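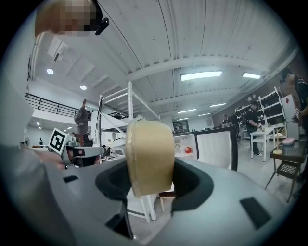 So I've spent most of this month with my head inside a pose estimator, and if you've asked me how work's going and got a glazed look back, I'm sorry, and this post is for you.

The short version is that our grippers kept teleporting. Not the real ones, obviously (I'd have led with that!). In the replay tool, where we draw each hand as a little coloured axis moving through space, the left one would be gliding along nicely and then flip nearly upside down for a frame and flip back. One frame! You'd miss it if you blinked, but the planner doesn't blink, and when you hand it a trajectory with a flip in the middle it tries to be helpful and smooth it into the most deranged wrist motion you've ever seen.

If you've ever worked with square markers you're already yelling at the screen. Yes, it was pose ambiguity. A flat tag seen from far enough away has two orientations that fit its four corners almost equally well, and a bit of noise is enough to tip the solver from one to the other. We use cubes, so most of the time you can see more than one face and the ambiguity goes away. But our code was solving each face separately and then picking the one with the lowest reprojection error. So whenever one face was big and clear and the other was a sliver, the sliver got ignored, and that sliver was the only thing that knew which way was up.

Thijs found this, not me. I'd been blaming the fisheye calibration for days, to the point of redoing it twice and being quite rude about the lens in the team chat. I had a lovely theory about the distortion model falling apart near the rim, with plots and everything. The plots were right too, there is some error out there, it just had nothing to do with the flips.
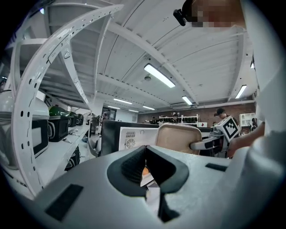
The fix is a joint solve. Every visible corner on the cube goes into one least squares problem, with the cube geometry fixed, and we start it from the previous frame's pose. If there's only one face in view we keep both candidates alive and let the next few frames sort out which of them was telling the truth. I wrote the first version with a proper little hypothesis tree and was very pleased with it, and then Ruth Greenwood asked in review why it wasn't just a list of two things. It's now a list of two things.

I re-ran it over the back catalogue, 790 recordings, which took all of Thursday night and made my desktop sound like a hair dryer. The flips are gone from everything I've looked at so far. There are still a handful of recordings where the cube disappears behind somebody's arm for ages, and for those the tracker now says "lost" and leaves a gap. The old one would guess. I much prefer the gap, even though it means Mervyn's training loader had to learn about missing data, and he's been very gracious about that (he has not been gracious about that).

While I was in there I also tidied up Jikis, our replay viewer. It had been drawing all the camera streams by frame index, so if one camera dropped a frame, everything after it slid out of step and you'd be looking at a hand that didn't match its own trajectory. It goes by timestamp now. You can scrub with the arrow keys, and any two streams more than 5 milliseconds apart get an orange bar along the bottom. I expected to see the orange bar now and then. I saw it constantly. That's a whole other post.

Fridge doors are my favourite test for all this, by the way. A door moves on an arc around a hinge, so if your hand is on it and your tracking is any good, the path should sit on a circle. You fit the circle, look at what's left over, and there's your error, no fancy motion capture required. It's cheap and a bit daggy and I love it.

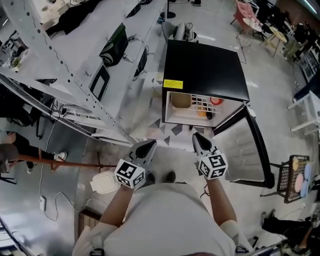 Ponau Perception and Tooling

Next on my list is the planner side, where Vaughn Pettigrew has been waiting very patiently for clean wrist poses. He wants a covariance on every one, so the optimiser can lean on the good frames and mostly shrug at the dodgy ones. We get most of that out of the joint solve for free, but the numbers are far too confident at the moment. I've been scaling them up by hand until they look sensible, and I know, I know.

I'd also like to get the re-run time down. The solver caps out at 2000 iterations per frame, a number I typed in January as a placeholder, and a few bad frames really do use every last one of them. Yevhen reckons roughly a tenth of that would do. He's probably right, but I want to see the histogram before I touch it.

Anyway, the branch is up, the tests pass on my machine and on one other, and if you're in the team and your old replays look different on Monday, clear your cache before you message me. Please. The command's in the readme, right under the bit about the lens that I still need to delete.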